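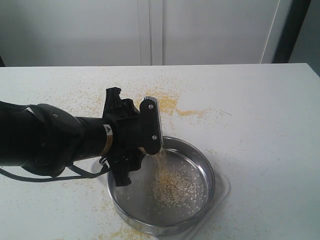 A stainless-steel sieve on a white tabletop

About Nulbridge

Nulbridge is a training school for people whose work involves handling cash or serving the public across a counter. It was founded in 2000 by Rhona MacLeish and Innes Drummond, both former branch managers, and has its main teaching rooms in Skisoddale.

Our courses cover robbery awareness, the safe opening and closing of premises, the preservation of evidence and the writing of witness statements. Support for staff in the weeks after an incident is taught as a separate course, led by Hertta Huttunen. We train employees of banks, post offices, jewellers and petrol stations — and, since May, pharmacies.

The school has 10 permanent tutors. In the last training year, 446 people completed a course with us, almost 340 of them at their own place of work. Group sizes are kept small, and no exercise involving a staged threat is held without the written consent of everyone attending.

Boris Paulík is Head of Teaching. Ishbel Cowie is responsible for admissions and for our agreement with Purves, under which smaller shops may apply for a reduced fee.

Enquiries about course dates should be made in writing to the admissions office at Skisoddale.

Page last revised 7/8/18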